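How to install the Lemex 4 update on your streaming box without losing an evening

The Lemex 4 update started reaching boxes on 13th May, and it will get to yours whenever it feels like it. If waiting isn't your strong suit, you can pull it down by hand.

1. Check your free space. Go to Settings, then Storage. The download is 1,393 MB, but the box wants 2,968 MB free before it will even discuss the matter. Apps you installed in April and never opened are good candidates for removal.
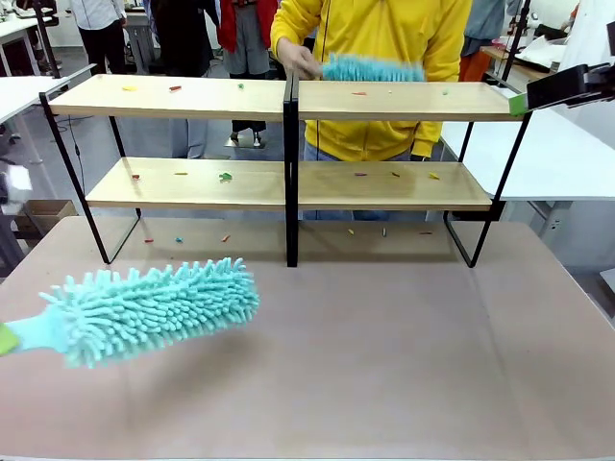
2. Back up your home screen. Lemex promises to keep your rows in order. It promised that last time, too. Open the Rukoveo app, pick Save Layout, and give the file a name you'll recognize later.

3. Force the check. Go to Settings, About, System Update, and press Check Now. If it says you're up to date, unplug the box, wait 60 seconds, and try again. Yes, really.

4. Let it install. The bar will race to 70 percent and then sit there contemplating its life. Leave it alone. Pulling the plug at this stage is how people end up reading recovery guides.

5. Sign back in. Most apps remember you. The one with the longest password won't.

What to change first

Autoplay previews come back on after the update, with sound. Turn them off under Display, Home Screen. While you're in there, switch Match Frame Rate to Always, or films will keep that slight stutter you've been blaming on the TV.
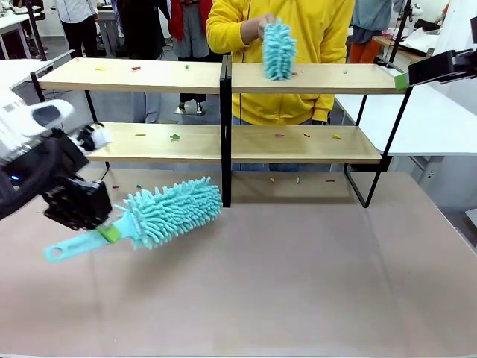 Turquoise microfiber duster in front of the shelf

If the remote stops responding, hold Home and Back together until the light blinks, then pair it again from the Accessories menu. Older Druremetti remotes need fresh batteries for this and will not tell you so.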